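Course notes > Baking & Pastry > Shaping and Scoring

Week 5 notes, Thursday group

Okay, so shaping! My favourite week, and the one where everybody's bench gets messy. Read this before you come in, and bring your own scraper if you've got one (the Belatden ones have gone walkabout again).

We're looking at two ways of getting pattern onto a small piece: cutting it into the top, or folding the dough so the pattern is the shape itself.
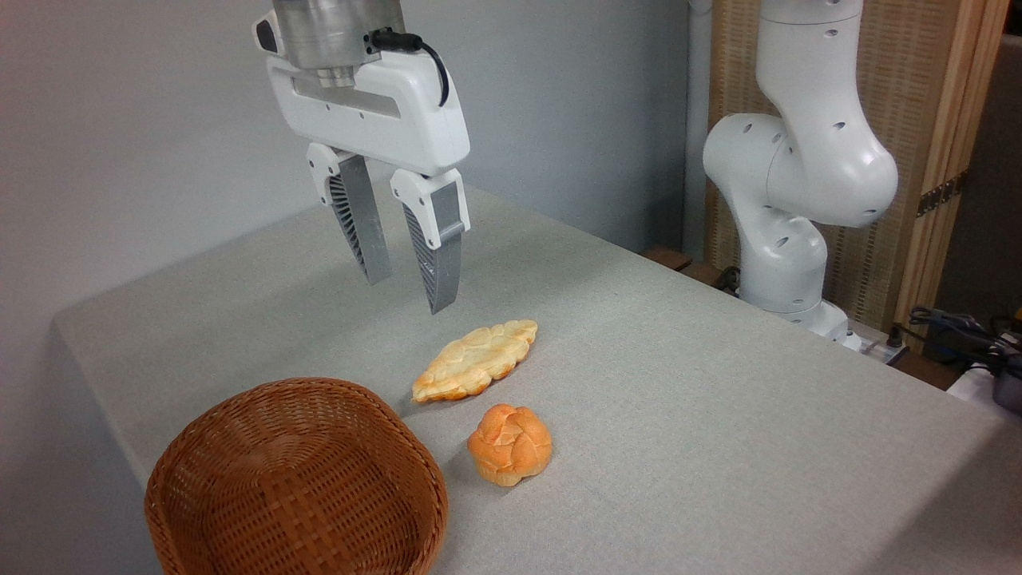
Handout 5, p. 98

The long pointed one has a lattice-like top, and I'd like you to notice how pale it is next to its edges. Ends like that colour first, so keep yours a bit plump! The little round one is all knotty folds with a much deeper, glossier crust. I love those lighter cracks between the folds.

For your own knots, scale the dough, rest it under a cloth, then roll and tie loosely. We'll make up around 300 g of the Chauvin dough per bench. If it springs back, leave it alone and go work on your lattice.

Baskets go back on the low shelf when you're done, please. Next week, glazes.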